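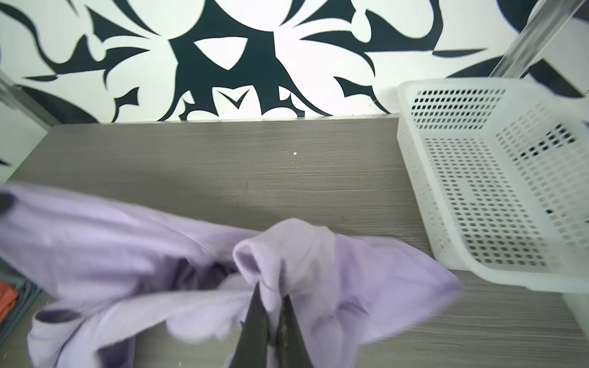

Fig. 6. Wrist view, fingers closed on a fold of the garment. Basket to the right.

6. Setting up the grasp point finder (Drorar 2)

Do section 5 first. If the wrist view is not live in the Ornela panel nothing here will work.

Drorar picks a spot on the cloth, hands it to the planner (Atanasov), and the planner gets the arm there. You are only setting up the first half in this section. Planner limits are in section 7.

6.1 Load the profile

1. Open Ornela. Stop any running task.
2. Tools > Perception > Drorar. Wait for the green bar.
3. Load profile "cloth-soft". Not "cloth-thin", that one is for tea towels and shirts and will close too far on fleece.
4. Press Apply, then Save. Apply on its own is lost at restart.

Note: profiles saved before August need converting. Menu > Convert old. Takes a minute or so, the window goes grey, leave it alone.

6.2 Mark the work area

1. Arm to the home pose. Fingers open.
2. Clear the table top, basket stays.
3. Click Draw area and put a corner at each corner of the table top. Stay just inside the edges.
4. Back edge: stop the line short of the wall. If the wall is patterned, as in Fig. 6, be strict about this. Dark shapes on white have strong edges and the finder will happily score them as folds.
5. Click Draw keep-out and go round the basket. Include the rim. Include the shadow too if it is a strong one.
6. Save area.

CAUTION: if you move the basket, even a little, redraw the keep-out. The planner uses the same outline for collision checks and it does not look again by itself.

6.3 Teach the cloth mask

1. Put one garment on the table, crumpled, not folded. Plain colour is easiest for the first go.
2. Click Learn colour and drag a box over a lit part of the cloth.
3. Drag a second box over a crease. Skipping this is the usual reason for holes in the mask. Deep folds in a pale lavender top come out a much darker purple and get thrown away as background.
4. Check the overlay. Cloth should be tinted all over, table should not be.
5. Grey table showing tint? Lower Spread by one step and look again. Wood grain can set it off.
6. Specks and crumbs: set Smallest blob to 95. Anything under that is ignored.

Note: a garment running out of the wrist view is fine. The mask just stops at the border. Tick "allow open edge" or the finder will refuse to score it.

6.4 Score and pick

1. Click Score once. Coloured dots apear on the cloth.
2. The best dot should be on a raised fold with some room either side for the fingers. Not on a cuff, not on a hem lying flat.
3. Cuffs keep winning? Raise Opening penalty. A cuff has a round dark opening and looks like a very good fold to the software.
4. Second item in view, e.g. a bit of other clothing at the side: tick "largest only".
5. Press Send to planner. Arm moves. Hand on the stop button.

CAUTION: leave speed at 20 percent until you have done the whole of 6.5. The preview does not show finger width.

6.5 Check the pinch

1. With the fingers closed press Hold. The task pauses, the grip stays on.
2. Compare your wrist view with Fig. 6. You want the tips coming together on the bunch, a rounded peak of cloth just past them and folds running out from it.
3. Only a thin strip of cloth showing between the fingers is normal.
4. Read Finger gap in the panel. Default cut-off for "nothing held" is 118 counts. Fleece sits well above this. If it reads under, the fingers missed, go back to 6.4 and score agian.
5. Press Lift test. Arm goes up slowly and stops.
6. Watch the mask during the lift. Should follow the cloth. If it flickers, shorten exposure, moving fabric blurs and the edges go.
7. Release. Repeat with the garment dropped a different way each time until you are happy.

6.6 Messages

E-368 No candidate. Mask empty or all of it inside a keep-out. Redo 6.3, then look at where your keep-out is.
W-41 Candidate outside area. Nearly always the wall. Redo 6.2 step 4.
W-44 Stale view. Wrist view has frozen. Restart the Ornela panel, not the arm.
Overlay shifted to one side: hand-eye calibration is off. Section 4, all of it, no short cuts.

Note: mask looks swollen near the borders of the view? Lens correction is switched off. Straight things like the basket wall will look bent as well. Tools > View > Correct lens.

When 6.5 passes, export the settings (File > Export set) and keep a copy off the machine. Fusden support will ask for this file before anything else.

Section revised 21 February 2026, W. Cusi. Replaces the loose sheet on cloth masks, bin the old one.

Next: 7. Planner limits and basket drop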